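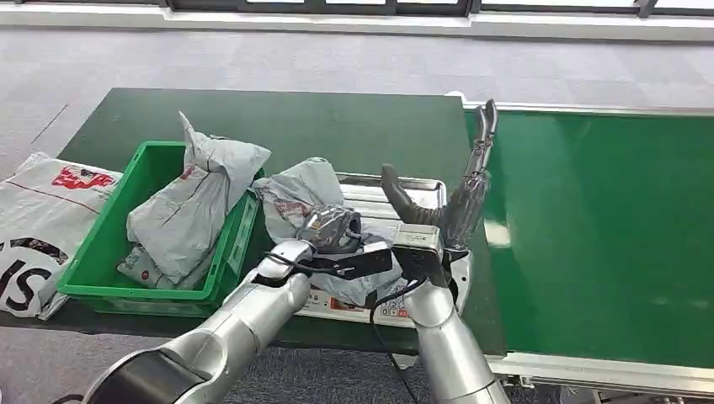 Packing Day at the Hegde Street Swap

Well, we made it through another winter round of the fabric and yarn swap, and I promised everyone who couldn't be with us that I would put up a page about the mailing side of things. People always ask to see the quilts and the sweaters (and they should, they're lovely!), but the bags and the scale and the big green crate do an awful lot of the work, and I have grown very fond of them over the years.

For anyone new, the swap started as a handful of friends in Irnerholm trading leftovers by mail, and it has grown into something that takes over a good part of our January and then spills into the weeks after it. This round we sent out 619 parcels, which still makes me want to sit down when I read it. I'm writing this on Sunday, March 2, 2025, with a cup of tea and my feet up, and the last of them should be finding their way to you very soon if they haven't already.

The sorting tables

The dark green table is my favorite of all the ones we've used. It's flat and plain and it doesn't show every scrap of lint, and after years of packing on my own dining table I can tell you that matters. The windows are a treat too. Dorota Lis had been asking for a room with proper daylight for as long as I can remember, and she has been very gracious about being right.

The green crate

Gray mailers go in the crate, and the crate sits on the left, so that you can reach in and take the next one without walking anywhere. I do love that bright green. The bags never lie the way you want them to, of course, and there is usually one standing up with its corner poking over the rim while another has gone flat underneath it. Kavitha Raju has a way of tucking them in like files in a drawer, and she showed me twice, and mine still flop over.

The scale

We used to weigh everything on a little kitchen scale, and a big bag would droop over the sides and hide the numbers, so you had to lift a corner and squint. The stainless steel one is so much nicer to use. It has a wide platform and a row of little buttons along the front, and even a crumpled, lumpy mailer can sit up there fairly happily with just a bit of it spilling over the side. Our heaviest parcel this time came to 1825 grams, all of it wool, going to Parvathi Sastry's knitting circle in Nirnotia. I hope you have a big basket ready, Parvathi!

The big white bag

Some things won't squash down, and quilt batting is the worst of them, so the bulky bundles get a large white courier bag to themselves. I think they look rather smart, with the red logo and the thin red lines on that shiny plastic. They do take up room, though, and a big one will hang off the end of the table if you let it. Younes Zaki would like it known that he prefers the gray ones.

Labels

Please, please print your address clearly on the form next time. We had 56 forms come back with something we couldn't read, and Chia-hao Siu spent two whole evenings on the phone sorting them out, very patiently, while I ate most of the cookies. A house number and a zip code in block capitals will make you extremely popular here.

A few thank-yous

Thank you to everybody who sent in fabric, to those of you who tucked in a card or a packet of tea (we read every one of the cards aloud), and to the Nemer Sewing Shop for letting us leave a collection box by their front door all through January. If your parcel hasn't reached you by the end of the month, drop me a line and tell me what you were expecting, and I'll look it up in the book. Sign-up for the next round opens once I have found the top of my dining table again - there is still a good deal of corduroy on it.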